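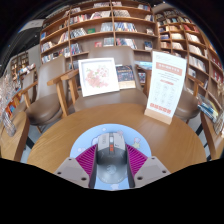
Fathima thinks I should give up on the allotment accounts and go back to paper, and said so twice on the phone before I had finished my toast. Her view is that a seed list doesn't need a spreadsheet. I said it did if you had let it go for as long as I have.

7/18/26. Dry again, with a bit of cloud until ten. I went up to the plot early to water before it got warm. The dip tank was low, so I used the tap by the gate and carried cans, which took most of an hour. The climbing beans have reached the top of the poles and are starting to wave about. Picked the first proper handful and left the small ones. The courgettes are ahead of me as usual. Two had gone over to marrows and I put them on the wall for anyone who wants them.

The onions are ready to come up, I think. The tops have gone down on the far row but not on the near one, where the shade from the shed gets them until mid-morning. I'll lift the far row on Monday if it stays dry and lay them on the old door. Last year I left them too long and a good few went soft by October.

Something has been at the beetroot. Not slugs, the bites are too clean. Put netting over what's left and weighed it down with bricks.

Home by half eleven. Did the seed list after lunch. I've been typing it up from the notebooks, a bit each weekend, and have now got as far as the spring I moved here from Jonport. The early notebooks are hard going. I wrote everything in pencil and half of it has rubbed off. There is a pea I grew that year which I only call "the tall one from the market", and I would like to know what it was, as it did better than anything I've had since. I wrote down that it was over the fence by the end of June and that the pods were still sweet when they were fat. No name anywhere. I looked through the old packets in the biscuit tin but it isn't there.

Sorted the rest of the tin while I had it out. Threw away the parsnip, which never keeps, and four packets of lettuce that were well out of date. Kept the kale.

Fathima rang again at teatime to ask if I wanted her spare leeks. I said yes to about a dozen. She is bringing them over tomorrow and wants beans in return, so I'll have to pick again first thing. They can go in where the broad beans were, once I've forked it over.

Supper was courgette fritters with the last of the cheese. Need bread, string and tomato feed.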